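# Policy squeezes fine in training, lets go in eval — sim only

**mossbucket**

Okay, I've been staring at this since Saturday and I need other eyes on it. Two-arm setup in sim, both arms with black multi-finger hands, head camera looking down at the floor. Task is "pick up the strawberry." Trained on 2,000 demos in the Lindholm household set, rooms and props shuffled every episode.

Offline loss looks great. In closed loop the right hand gets there, closes, and then somewhere in the lift the finger commands drift back open. The left arm just hangs out with its hand up, which is what I want from it. Success rate over 80 rollouts is embarrassing enough that I'm not typing it.

Things I already tried: longer action chunks, shorter action chunks, more friction on the fruit (I know, I know).

**tarn_and_fell**

What's your finger action space, absolute joint targets or deltas? If it's deltas you're going to leak open a tiny bit every step and the policy won't notice until the thing is gone.

**mossbucket**

Absolute. I switched off deltas back in July for exactly that reason!

**quillfeather**

I'd bet on vision. When the hand is closed around something small the fingers hide a lot of it, so the policy sees "black blob, bit of red" and can't tell holding from about-to-hold. Add a wrist camera and be done with it.

**tarn_and_fell**

Disagree. Proprioception tells you that already. Closed on a strawberry and closed on air are different joint angles. I've run stuff like this with one head camera and it was fine, and a wrist cam doubles your render time for a problem you haven't diagnosed.

**quillfeather**

It only tells you if the policy actually listens to it. Plenty of them learn to ignore the joint state because the pixels are good enough for the loss. Mossbucket, are you feeding measured finger positions or the last commanded ones?

**mossbucket**

...commanded. Oh no. So it always "sees" fully closed whether there's fruit in there or not?

**quillfeather**

Yep. Swap in measured before you touch anything else.

**ingegerd_vik**

Ingegerd Vik here, I maintain the Zanham replay tool. Two more things to check, and I'd do both before retraining because retraining is slow and these are quick.

1. Replay a demo's recorded actions open loop, same seed, same start state. If the strawberry drops there too, your policy is innocent and it's contacts or controller gains.
2. Look at how you blend overlapping chunks. If you average them, an older chunk that still thinks it's in the pre-grasp phase pulls the fingers toward open. Averaging is okay for the arm and pretty bad for the hand. I take only the newest chunk for finger joints.

**tarn_and_fell**

Number 2 smells right to me — that would explain shorter chunks not helping, if the overlap stayed the same.

**mossbucket**

Overlap stayed the same, ugh. I'm averaging 3 chunks with equal weights for everything, arms and fingers together.

Ran the open loop replay over lunch: 2 demos, same seeds, strawberry stays in the hand in both. So contacts are okay and I'll put the friction back where it was.

**quillfeather**

Still think you want the wrist camera eventually. Your floor props are busy, and anything reddish lying nearby is going to compete for attention.

**tarn_and_fell**

Eventually, sure. Not this week. Fix the state input and the blending, one at a time, so you know which one did it.

**mossbucket**

Fair. Plan is newest-chunk-only on the fingers first (no retraining!), then measured positions with a fresh run on the Florkthorpe box overnight.

For quillfeather, since you brought up the props: head camera view, strawberry in the right hand over the cutting board, with that pinkish-red food thing lying on the board right by the forearm. The orange slice on the towel is over on the left arm's side. I can pull the pink one from the prop list if you think it's muddying things, but I'd like to leave it in and have the policy cope.

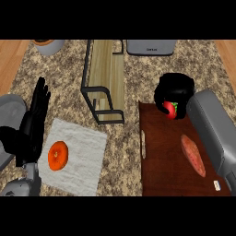 *Source: simulator render, head camera, posted by mossbucket*

**quillfeather**

Leave it in. Run one eval with it and one without, same seeds, and post both numbers. If they match I'll drop the wrist camera thing.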